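Chapter 8
Showing the Task: Teaching by Hand and Teaching from a Distance

A person who wants to teach a child how to lift a cup does not write a list of joint angles. The person lifts the cup and the child watches. For many years robots did not receive this kind of lesson. Somebody had to write each motion as numbers, and when the cup was moved a little, the numbers were wrong.

In this chapter we study two ways to show a task to a robot. In the first way, the teacher holds the arm and guides it through the motion. We call this hand guiding. In the second way, the teacher stands apart and moves a control device, and the arm follows. We call this remote teaching. Both ways give a recording, which we call a demonstration.

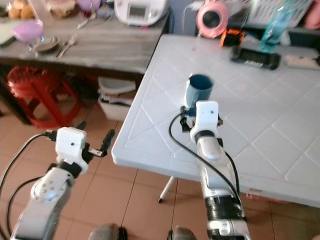
Figure 8.1. Two arms at a household table. The gripper of the right arm is directly in front of a blue mug.

The position in Figure 8.1 deserves some attention. Before a gripper closes on a mug, the teacher must choose the height of the fingers, their direction and how wide they are open. A good teacher makes these choices slowly and in the same manner each time. Section 8.2 explains why a demonstration with many small corrections is difficult to learn from.

The cables also belong to the lesson. A cable which hangs along the forearm needs free space when the wrist turns, and the teacher must keep this in mind during the whole motion.

Before you continue, please read again the part on coordinate frames in Chapter 2. We will need it first in hand guiding, with which we now begin.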